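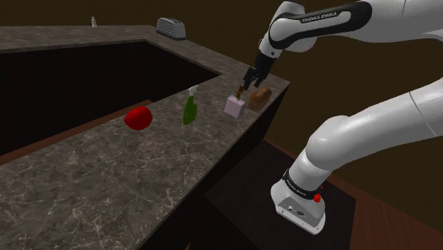
Journal archive > Housing and Domestic Space > Articles > Section 4

Reading time: 4 min

4. Counter Surfaces and the Reporting of Spills

4.1 Surface color as a source of error

Household diaries of kitchen cleaning depend on what the person keeping the diary is able to notice. Earlier work has treated this as a matter of attention or habit, and has corrected for it by asking each household how strict it considers itself to be. We argue that the surface deserves at least equal weight. A plain, pale laminate shows coffee, sauce and crumbs at once, while a patterned dark stone hides most of them until they have dried or been touched. A dark gray marble top with lighter white veins, laid over an L-shaped counter, combines two difficulties: the ground color absorbs dark stains, and the veins break up the outline of pale ones. Flour, salt and sugar are the usual cases. A reddish-brown wooden floor in the same room raises a related problem, since drips that reach the floor are entered in the diary only if they are seen there.

The sample consisted of 411 households in Bokach and Revanum, all of which had cooked at home on most days during the month before recruitment. Each household kept a diary through March and recorded every cleaning of a counter, the reason for it, and the place on the counter where it was done. The reason was entered as "seen," "felt," or "routine." Households that wiped the counter after every meal regardless of its condition were told to enter "routine" even when a spill was present. This rule was disputed during the pilot and was kept for the sake of agreement between coders.

Surfaces were sorted into four classes by ground color and pattern: pale plain, pale patterned, dark plain, and dark patterned. Material was recorded separately. We did not attempt to grade the strength of the pattern, as the coders could not agree on a scale for it. A top was called patterned if a coder standing at arm's length could trace any line or patch in it. Tops with worn or scratched finishes were classed by their original color where this could still be determined from the area under an appliance.

Diaries from households with dark patterned tops contained fewer "seen" entries and more "felt" entries than those from any other class. The share of "routine" entries did not differ in a consistent direction. We read this as evidence that such households do not clean less by habit but do miss a portion of the spills that would otherwise prompt a cleaning. An alternative reading, that people who expect to clean less choose dark patterned tops, cannot be ruled out with a single wave of data. It is weakened by the rented homes in the sample, in which the tenant had no part in choosing the top and the pattern of entries was much the same.

4.2 Location along the counter

Figure 2. The back portion of the counter in the L-shaped plan.
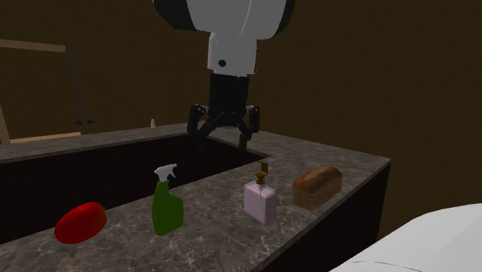
Location was coded in relation to where a person normally stands to prepare food. Karimi's scheme, which was drawn up for straight counters, has a front strip, a middle strip and a rear strip, and assumes that all of them are within reach from one standing position. The assumption does not carry over to other plans. In an L-shaped counter such as the one in Figure 2, the back portion is treated here as a zone of its own, and a spill entered for it is never combined with spills from the rear strip of a straight counter. The zone begins where the standing person must lean or change position to wipe. Its limits therefore vary with the person, and each household marked them on a sketch plan at the first visit.

Entries for the back portion were sparse in every surface class. Two explanations are available. Less food is prepared there, so there is less to spill; and what is spilled is further from the eye and is viewed at a low angle, where reflected light from a window or lamp can mask it. To separate the two, households in the Revanum group were asked to note what they had prepared and in which zone. After allowing for use, the back portion still received fewer "seen" entries than the front, and the gap was widest for dark patterned tops. The combined effect of surface and location was larger than either would suggest alone.

Lighting was recorded only as the presence or absence of a fixture over the counter. This is a weak measure. Fixtures differ in height and in the color of their light, and a fixture that is present may be left off. The Sutanto light index was considered but requires readings at fixed hours, which the visit schedule did not permit. We report the lighting variable for completeness and place little weight on it.

4.3 Consequences for diary studies

Counts of cleaning taken from diaries should not be compared across homes without a record of surface class and plan. The correction need not be elaborate. A note of ground color, pattern, and whether the counter turns a corner can be taken at the first visit with little added burden. Where this was not done, as in the Nultus diaries, photographs collected for other purposes may allow the class to be assigned afterward, provided that the top is shown in ordinary light. Self-rated strictness should be retained, although in our data it added little once surface class was known.

Comments

Benedicta Akolgo
Did the diary ask who in the household did the wiping? In my experience the person who cooks and the person who cleans stand in different places, and the sketch plan would only suit one of them.

Dougal Cowie
We have a dark stone top with veins in it and "felt" is the correct word. I find the sugar with my sleeve.

Farah Yusof
The rule on "routine" entries worries me. A household that wipes after every meal and also sees a spill is lost to the analysis. I would like to see the results with those homes left out.

Soledad Cárdenas
Reply to Farah Yusof: that table is in the supplement. The direction is unchanged and the intervals are wider. To Benedicta's point, the sketch was made by the main cook only, and we should have said so in 4.2.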